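About us

Jutari helps small workshops, colleges and makers plan and pay for their first robot arm. Planning is the main bit. We don't sell arms, we don't take a cut from people who do. You pay us a day rate and get a budget you can defend to whoever signs it off.

Started above a tile shop in Ukport, still there. Stairs are steep, ring first if you are bringing anything heavy.

What we do

Mostly lists. What you need on day one, what can wait, what you'll never use. The arm is the line everyone looks at, then the fingers, mounts, cabling, guarding and bench get squeezed into whatever's left. We do it the other way round. Parts and bench first, arm after.

A typical starter plan from us has 3,000 set aside for tooling and fixtures before anyone opens an arm catalogue. Pounds, ex VAT. People wince at that and then mostly they spend it.

We also ask you to pick one job and price that. Picking up an awkward part and putting its legs down next to a hole in a board will show up what you need from a gripper quicker than any brochure.
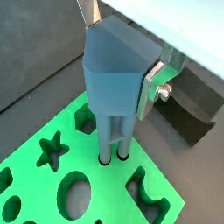 Hajar El Khatib: We had the arm quote on Wednesday and thought we were done. Then the tooling list came back and it was a different sum altogether. Glad we saw it before the order went in and not after, but I'd have liked the spares on the same sheet, had to ask twice for those.

Fair point on the spares. They are on the same sheet now, every plan, bottom third of page one.

How we budget

Three pots. Kit, time, and stuff that breaks. The last one gets left out of nearly every draft we are sent, so we put 1,000 in and argue down from there if we have to. Finger pads wear. Printed parts crack. Cables get caught. Somebody will order the wrong thread, it has been us more than once.

Time is harder. We plan on 2 people for the first month, one on the bench and one writing things down, and after that it depends on how often you change the job. If your finance office wants a single number for staff time we'll give you one but we'd rather give a low and a high.

Printed parts – do them in house if you have a printer already. If you haven't, don't buy one just for this, send the files out until you know what sizes you keep reprinting.

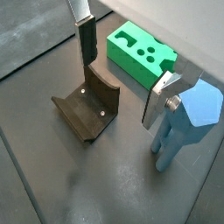
Same goes for benches. A plain dark top that you don't mind scuffing is fine, spend the money on getting it level and bolted down. We've seen 700 go on a fancy surface that got drilled full of holes by July. Leave room at the back for cables, and more room than that at the side for the person who has to reach in. Measure the doorway aswell.

Who we work with

Brillmont came to us with a half finished plan and a deadline, we cut their list in half and moved the rest to year two. Ghoneim wanted a second arm. We talked them into a second set of fingers and a better holder, they may still get the arm. Colleges get our lower day rate, just ask, there's no form.

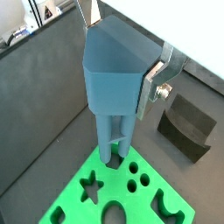
Blue printed part over the green shape board.

Getting started

Send us what you've got, even if its a photo of a whiteboard. Say what the job is, who'll run it and when the money has to be spent by. That last one matters most, lead times on grippers can be longer than on the arm and year end catches people out every time.

First call is free and lasts as long as it lasts. Mornings are best. We'll tell you on the call if we think you should wait a year – lost us a fair bit of work that, but we still do it.

Post and deliveries to the tile shop counter, marked Jutari.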